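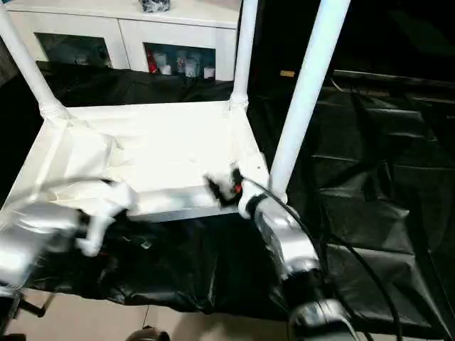 Flat-pack shelf units: is wall anchoring really needed?

gutterball45
Moved in May and bought the Seltuvano tube shelf, the white one with the push-in joints. The manual spends 5 pages on anchoring it and one on building it. I own a drill the way some people own a treadmill. Can I skip it?

Sopacua
No. Tall and light is the worst combination. Anchor it.

mildew_mary
I skipped it with mine. It holds towels. If the towels attack, I'll report back.

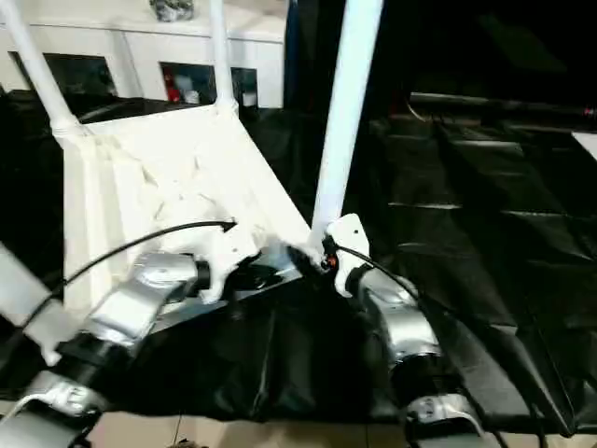
Sopacua says towels are how it starts, and then someone puts a stand mixer on the top shelf. Billance sells a strap kit for renters that needs one small screw.

gutterball45
One screw is one more than my lease allows.

mildew_mary
Then heavy stuff goes on the bottom and you keep the cat out.

nopegasus
Disagree with both of you. My old Nudex leaned for 900 days and never fell. It's a lifestyle.

Sopacua
Leaning is falling with good manners. Ask the landlord, fill the hole when you leave.

gutterball45
Emailed him. He wants to know what a stud is.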